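Como arrumar a cama de criança com edredom estampado

Uma cama de criança se arruma em poucos minutos quando a ordem é sempre a mesma. O método abaixo serve para cama de solteiro com edredom e um travesseiro.

1. Tire tudo de cima da cama. Roupas vão para uma cadeira e são dobradas no fim - se ficarem no colchão, acabam embaixo do edredom.

2. Puxe o edredom até os pés e estique o lençol de baixo, começando pelos cantos da cabeceira. Passe a mão aberta do centro para os lados.

3. Bata o travesseiro, acerte a fronha e deixe a abertura virada para a parede.

4. Segure o edredom pelas duas pontas de cima e sacuda duas ou três vezes. Se o enchimento correu para um lado, empurre de volta antes de estender.

5. Estenda o edredom usando a estampa como guia. Listras ajudam muito: escolha uma perto do meio e alinhe com o centro da cabeceira. Em um colchão de 70 cm de largura, deixe a mesma sobra dos dois lados.

6. Confira o sentido do desenho. Letras e rostos mostram logo se o edredom está de cabeça para baixo. 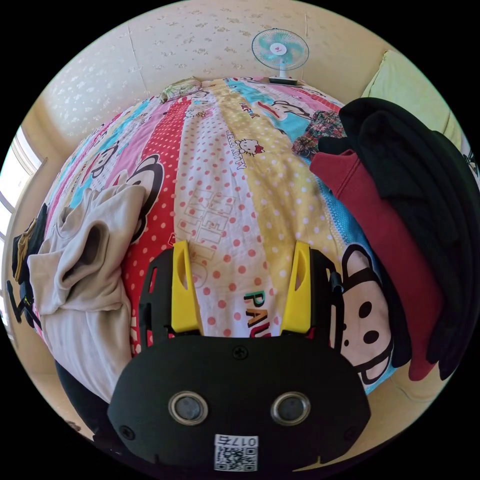 Edredom listrado da Hello Kitty e Paul Frank, ainda com roupas em cima.

7. Dobre a borda de cima um palmo para baixo, se quiser deixar o travesseiro à mostra.

8. Volte às roupas. Separe o que vai para lavar, dobre o resto e guarde na hora.

Para lavar o edredom, siga a etiqueta e feche botões ou zíper antes. Seque bem esticado, longe do sol forte - a estampa desbota menos.

Texto: Kusum Nautiyal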